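About Hivavwood

Hivavwood develops control and planning software for robotic arms that work in homes, laundries and care facilities. The company was established by Kyriaki Ververidis, who continues to lead it as director of engineering. Our offices and test rooms are located on the upper floor of the Grornel Building.

Our principal product, Detix, is a motion planner for arms fitted with two-finger grippers. It accepts input from wrist-mounted sensors and plans reaching and grasping movements around household objects, including baskets, clothing and large appliances. Cloth receives particular attention in our work, as its shape changes each time it is handled.

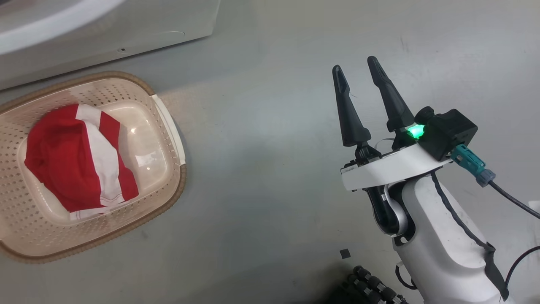 Each release of Detix must pass 319 test tasks in simulation and a further 72 on physical equipment before it is made available to customers. Results are stored in Habte, our internal logging and replay tool, which allows engineers to compare a planned path with the path the arm followed. Habte has been licensed separately to partner institutions and currently holds 2826 recorded runs.

Hivavwood accepts student placements each year in perception, planning and test tooling. Applications close in December and should be addressed to the engineering office.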